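Two Weekends in Bendale

We made an offer on a house in January and it fell through on the inspection, so we spent the spring looking again. I kept notes on most of the places. These are the ones I'd still talk about.

The ranch on Zadholm Road

Three bedrooms, one and a half baths, 14 minutes from my office. The kitchen had been redone with good cabinets and a bad floor. There was a deck off the dining room and a fenced yard that sloped toward the neighbor's garage. The furnace was 20 years old. Our agent, Floor Jacobs, told us to ask for a credit on it, and the seller said no the same afternoon.

The split-level near the park

I liked this one more than my wife did. It had a big lower level with its own entrance and a utility sink. The bedrooms were small and two of them shared a closet wall, so you could hear hangers moving from one room to the next. Taxes were higher than the listing said. We went back twice and then let it go.

The Baert place

This was the one we bought. It has four bedrooms, a covered porch, and a gravel drive that needs work. The upstairs bath still has the original tub. I set up my desk in the back bedroom, which gets the morning light and has two outlets on the same wall.
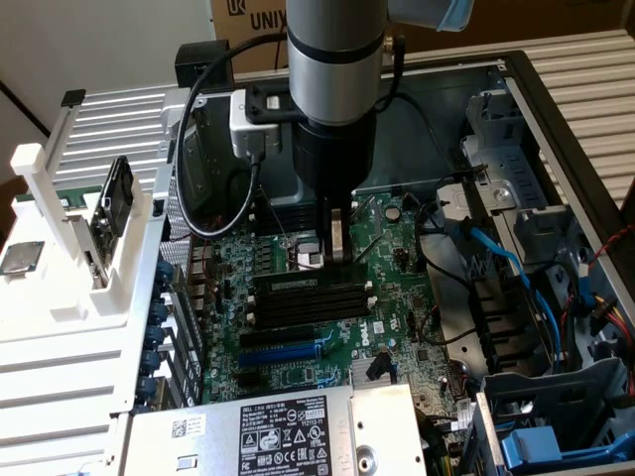

What's left to do

The gutters come first, then the gravel. The porch screens can wait until next year. I also need to find out who has the survey, because the fence on the east side doesn't match the plat we got at closing.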